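Timestamps, again

Friday, September 12, 2025

I spent most of this week on the sync code in Stirero, the small tool I use to line up two wrist video streams before training. 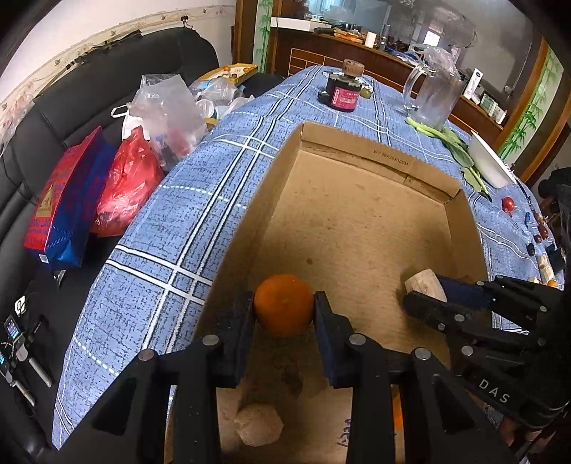 The old version matched frames by arrival time. That drifted, and by the end of a long episode the left and right streams were 41 ms apart. Now I match on capture time and drop any pair more than 200 microseconds off after correction. Out of 454 episodes, 51 need to be run again. Aurelio Escobedo is checking the gripper width signal next – it still lags.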